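Selmont workshop, bench and booth check, January
Job ref 3496. Filled in by the late shift, typed up after

1. Walkway and door
OK. Door closer still slow, not dangerous. Trolley moved off the yellow line, again.

2. Extinguisher
Tag in date, pin in. Bracket loose on one side. Needs a longer screw, asked Pangaribuan stores for one.

3. Lighting
Tube over bench 4 flickering. Swap it. Rest fine.

4. Sockets and leads
Tested, labels on. One extension with a nick in the sleeve, binned it. Please dont fish it out.

5. Hand tools
Chisels back in rack, guards on. Block plane missing its cap iron screw, tagged out of use till Otomel send the part.

6. Dust extraction
Filter changed, bag was nearly full. Run time on the meter 362 hours so we are over what we agreed. Put the next change in the book at 300.

7. Timber rack
Offcuts sticking out at shin height. Trimmed or moved. Short softwood blocks go in the crate, not on the rack.

8. Enclosed booth, walls and posts
Blue brick panels all round, wipe down monthly. Check the corner posts for wobble, hand only, no tools. Seams between panels: look for dust packed in. Passed.

9. Enclosed booth, mat
Rose mat needs doing. Shavings and bits of white paint on it, worst in the middle and over to the right. Scuffs are cosmetic, leave them. Edges to be flat before anyone signs.
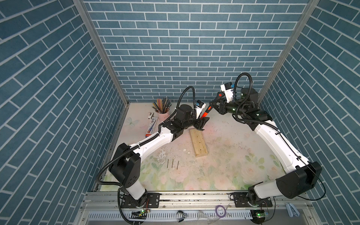
Can the mat be cleaned with an ordinary broom?
Use the vacuum with the soft brush head. A broom throws the fine stuff up into the air and it settles again on everything nearby. Damp cloth after for what's left, then let it dry.

10. Paint flakes
Bag seperately from the shavings. Label the bag. If the source isn't known, mask on while you do it.

11. First aid box
Plasters low, eyewash in date. Reordered with the Minulberg delivery.

Actions open: bracket screw, tube, mat clean, plane part. Recheck in roughly 7 days, same sheet, initial each line this time.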